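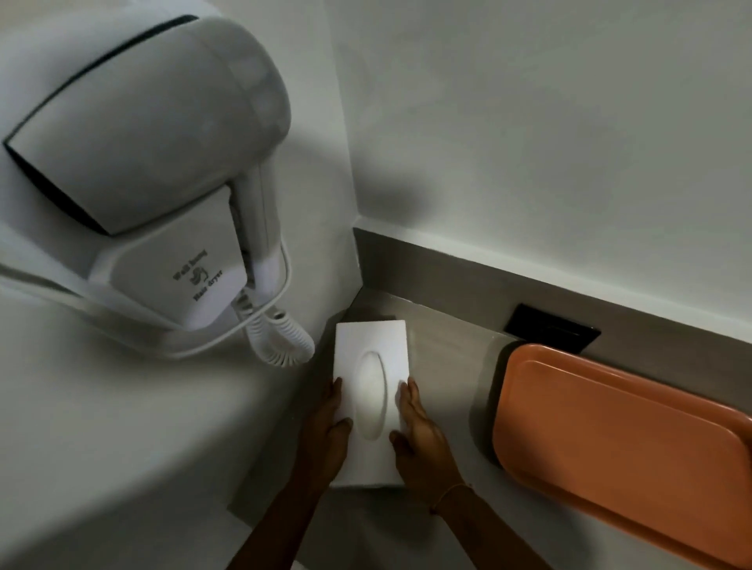 By Engelbert Schwaiger
Last updated July 6, 2019

Home Opinion Fittings Archive Contact

The case for the tray

A hotel vanity counter is a work surface with a poor specification. It has to hold whatever the house supplies and whatever the guest unpacks, and it is usually drawn with no indication of where either should go. My position is that a loose tray should be part of the room schedule, listed with the mirror and the towel shelf, with its dimensions fixed before the counter is ordered.

The usual practice is different. The dryer gets a wall bracket and a label. The outlet gets a position on the backsplash. Tissues, cups and soap are left to the person who makes up the room, who sets them down where there is space. At the Undar, where I reviewed fittings in February, I opened 29 rooms and found the tissue box in a different spot in most of them. In two it stood directly in front of the outlet.

A tray corrects this at low cost. It defines a boundary. Items inside it belong to the house, and the rest of the counter is free. For cleaning, one lift clears the area, the surface is wiped, and one movement puts everything back.

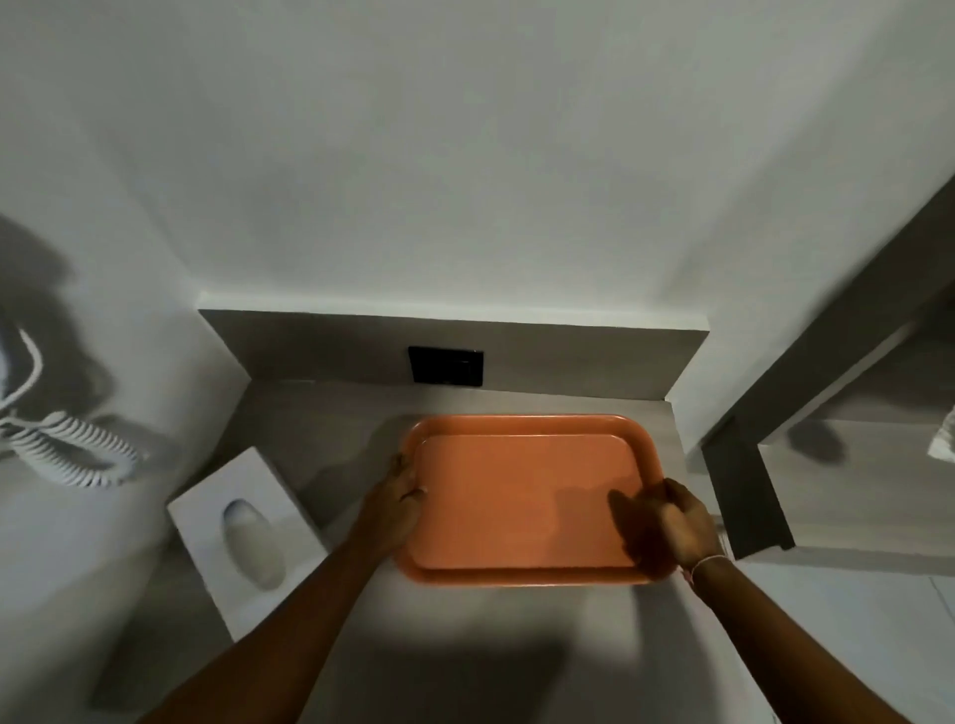
Orange tray on a gray counter, outlet plate behind.

Three requirements follow. The rim must be raised enough to grip with the fingers and to retain small bottles. The corners should be rounded, which makes wiping easier. The color should contrast with the counter. Designers resist the last point. Plattner, whose rooms are otherwise well planned, specifies gray trays on gray stone, and they get overlooked when a room is checked. An orange tray is not subtle, but its absence is noticed from the door.

I would keep the tissue box out of it. The box has a stable base and is used from several positions, including by people with wet hands who should not have to reach across cups. It belongs at the wall side of the counter, clear of the dryer cord.

The objection I hear most is that trays disappear. The Tralludeck bought 50 and replaced 3 in the first year. Plestard glued theirs down, which removed the loss and also the function, as water now collects along the rim. A tray that cannot be lifted is a raised edge on a counter, and should be costed as one.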